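**Ticket 321 : film jaune et flacons orange, poste d'emballage**
Ouvert par : Hélène Robichaud
Suivi : Krešimir Kadrić
Date : 18 septembre 2021
État : en cours

Bonjour Krešimir,

Pardon de t'écrire un samedi, mais je préfère te raconter tout ça pendant que je l'ai encore bien en tête (et tu me connais, lundi j'en aurai oublié la moitié !). Il s'agit des flacons orange de la commande Sarnelitz, ceux à étiquette bleu et blanc, que l'on emballe dans le film jaune sur la table verte.

Le souci est double. D'abord le film se froisse dès qu'on le tire, il colle sur lui-même et on passe un temps fou à retrouver un bord propre. Ensuite, quand on couche les flacons pour les envelopper, ils roulent, et l'étiquette finit une fois dessus, une fois dessous. Le client veut pouvoir la lire à travers le film sans rien déballer. Sur le dernier lot, j'en ai refait 5, avec une patience dont je suis assez fière.

J'ai déjà essayé de changer de rouleau, puis de couper des feuilles plus courtes. C'est un peu mieux, mais les bords se déchirent toujours.

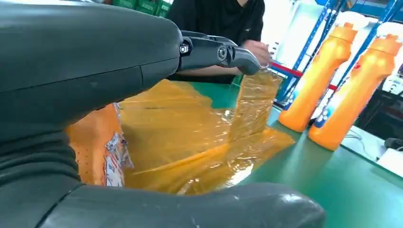
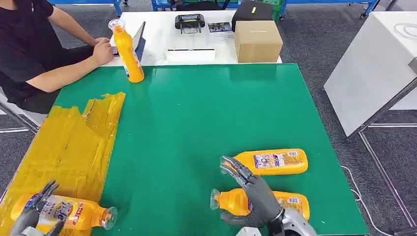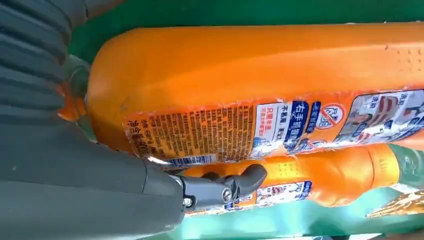
### Réponse de Krešimir

Bonjour Hélène, et merci pour ce message si complet, ça m'évite de te poser vingt questions ! Pour le film, je pense à la coupe plus qu'au rouleau : une lame fatiguée laisse un bord dentelé, et ensuite tout part de là. Dae-han a changé celle du dévidoir Mockus en juin, elle a donc bien vécu.

Voici ce que je te propose d'essayer :

1. Remplacer la lame (il en reste dans le tiroir Studard).
2. Poser la feuille à plat et la lisser à la main depuis le milieu avant d'y mettre quoi que ce soit.
3. Coucher un seul flacon à la fois, étiquette vers le haut, et garder les autres debout en attendant.
4. Rabattre le film du côté du bouchon en dernier.

### Suite, Hélène

Lame changée, le bord est net et je respire. Les flacons se tiennent mieux un par un, même si c'est plus lent. Reste le pli côté bouchon, qui bâille encore. Je demande à Ainhoa si elle a une astuce et je laisse le ticket ouvert.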